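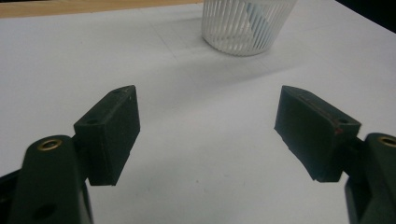
Keeping a White Work Table Clean

Household tips from Irkthorpe Home Pages
20 July 2026

A white table shows everything. Coffee rings, pencil marks, the gray smear left by a cardboard box, crumbs that would vanish on oak. People buy them for small rooms where a dark top would make the place feel smaller, and then spend the first month chasing marks with a wet paper towel.

Most of the marks come off with very little effort if you use the right thing first. The wrong thing, usually a scouring pad or a strong bathroom cleaner, takes off the mark and the shine together, and a dull patch holds dirt worse than the rest of the surface.

Find out what the top is made of

Look at the underside or the edge. A laminate top has a thin printed sheet over a board, and you can usually see the seam where the edging strip meets it. A painted top has color that wraps around the corner with no seam. Solid surface material is the same color all the way through. If there is a label underneath, read it before you do anything else.

Laminate puts up with most household cleaners but hates standing water at the seams. Paint is harmed by alcohol and acetone. Solid surface can be lightly sanded if it gets scratched, but read the maker's instructions first, as some finishes can't be.

Everyday cleaning

Brush or vacuum the grit off before you wipe. Grit under a damp cloth is what causes most of the fine scratches you see when the light is low.

Mix 2 teaspoons of plain dish soap into a bucket of warm water. Wring the cloth out until it no longer drips. Wipe in straight lines from the back of the table to the front, then go over it once with a second cloth and clean water. Dry it. Soap left to dry by itself makes a faint film, and the film is what makes an old white table look yellow.

Once a day is plenty for a table you eat at. A desk or sewing table can go a week. 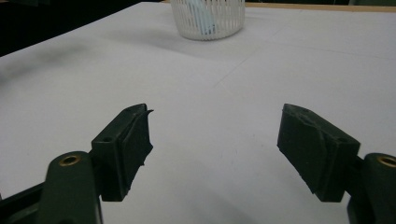 4 min read

Marks that need something more

Pencil: a white vinyl eraser, used lightly. Brush the crumbs away with your hand and wipe.

Ballpoint: rubbing alcohol on a cotton ball, laminate only. Dab, turn the cotton to a clean side, dab again. Rubbing spreads the ink into a blue cloud that is much harder to shift than the line was.

Permanent marker: same as ballpoint, with more patience. On paint, try baking soda and water on a soft cloth in a corner you don't see, and stop if color comes off on the cloth.

Tea and coffee: make a paste of baking soda and water, spread it over the ring and leave it for 21 minutes, which is the length of a short load in our washer and easy to remember. Rinse it off well. Old rings may need two rounds.

Turmeric and tomato: wash right away with dish soap. If a yellow stain stays, put the table near a window and let the sun work on it for a few days.

Tape residue: warm a cloth in hot water and lay it over the sticky patch for a few minutes, then push the glue off with the edge of a plastic card. A drop of cooking oil takes care of what is left. Wash the oil off with dish soap.

Black rubber scuffs: these come from appliance feet and the bottoms of laptop stands. A clean melamine sponge takes them off with two or three light passes. Don't use it on a glossy top, where it leaves a flat spot.

Things to keep off the surface

Powdered cleanser, steel wool, the green side of a kitchen sponge, and undiluted bleach. Furniture polish is a waste of money on laminate. It sits on top, collects dust, and makes papers slide around.

Newspaper and cheap printed bags can transfer ink if they get damp. So can new denim if you lean on the edge all day.

Preventing the next mark

Put felt pads under anything that lives on the table. We have used the Tanov stick-on circles and the Vultness ones that come on a roll. The Tanov pads stay put longer. The Vultness roll is handier when you need an odd size, though the glue gets soft near a radiator. Check pads in February or whenever the heat has been on for a long stretch, and replace any that have slid sideways.

Use a cutting mat for knives and a cork trivet for pans. A pot lid set down upside down is not a trivet, and we have a pale brown half circle at home to show for it.

For glue and paint, freezer paper is better than newspaper. Tape it to the underside so the tape never touches the top.

When it won't come clean

A burn or a deep cut through laminate can't be cleaned, only covered. Paste fillers are sold in small tubes in several whites, and none of them match exactly. Buy the one that looks slightly too dark. Press it in with a plastic card, scrape it level and let it cure overnight before you put anything on it.

If the whole top has gone dull, adhesive vinyl is the cheap fix. Clean the table twice, peel back a hand's width of the backing at a time and smooth from the middle outward. Prick any bubbles with a pin and press them flat. Trim underneath with a new blade, and leave the corners for last.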